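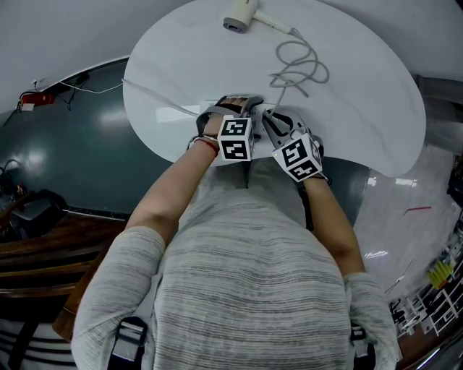 Can a machine put away a hair dryer yet?

Sometimes, if you pick the hair dryer, the table, and the moment. Ask it to do the same job in a bathroom it has never met, with the cord in a knot, and most of the time you'll be tidying up after it.

Chapter 4
Chores, Cords, and Other Hard Problems

I start my course with that question every spring, and I've stopped being surprised at how the room splits. Half the students have watched a video of a robot folding a shirt and figure the whole matter is settled. The other half own a robot vacuum and have had to pull it off a bath mat. Both halves have good evidence! The trouble is that they're talking about different kinds of work, and in this chapter we'll sort those kinds out.

Let's stay with the hair dryer for a bit, because I'm fond of it as a problem. The body is easy. It's stiff, it has a handle, and wherever you grab it, the rest comes along in a way you can work out with high school geometry. A decent arm with a decent camera can pick up a stiff object from a clear tabletop all afternoon (Chapter 3 walked you through the grasp planning).

Then there's the cord. A cord has no single shape. It loops over itself, it springs back, it slides off the pile the second you let go of one end. When you gather one up, your two hands are doing different jobs and trading them back and forth — one holds the bundle, the other feeds it, and you feel through your fingers when a coil is slipping. Try it tonight with your eyes shut. You'll probably do fine, and that ought to bother anyone who thinks this is mainly a vision problem.

Look at the hands in the opening photograph and you'll see a white cube on each one, printed with black and white squares. Those patterns are called fiducial markers. A camera that knows what the pattern looks like and how big it is can work out where the cube sits and which way it's turned, and so where the hand is. It's a cheap, sturdy way to write down a motion that the person making it could never put into words. We'll do the math in Section 4.3, and I promise it's friendlier than it looks.

Now for the shop floor, where people tend to assume the problem was solved long ago. Parts of it were. If the part arrives in the same spot, facing the same way, a machine will beat you on speed and on patience. But walk down the line to where the cable gets tied, bagged, and tucked into the carton, and very often you'll find people.

I spent most of a May at a plant in Bellamy that packed small appliances, back when it was trying out a packing cell called the Munex. The cell was good at boxes. It was good at trays. For the cords, the team gave it a trial of 200 units and put 79 of them down as packed with no help from a person. The rest needed a hand somewhere, often just a nudge to a loop that had crept over the edge of the tray. The line lead kept a coffee can of twist ties next to the emergency stop, and I thought that was a pretty fair summary of the state of the art.

Would I have bought it? For that line, no. For the tray work alone, I think so, and eventually the plant did exactly that and left the cords to the people at the end of the belt.

My own lab had a humbler go at it with an arm we named Skurkus, after a board game one of my students was hooked on. We taught it to wind a cord in a figure eight. After 17 days of fiddling, it could do one cord, a stiff one, beautifully. We swapped in a softer cord and it wound mostly air. I still show that video on the first day of class.

So when somebody tells you a robot "can do" a chore, get in the habit of asking a few nosy questions. Whose kitchen was it? Did anyone set the object down just so beforehand? What happened on the tries that didn't make the video? Section 4.1 turns these into a proper test sheet, the Brakar sheet, with 19 items you can score in one sitting. Bring a cord you don't mind losing to the lab.

Before you read on, pick one chore you did this morning and write down every time your hands changed jobs. Keep the list. You'll need it for the first exercise.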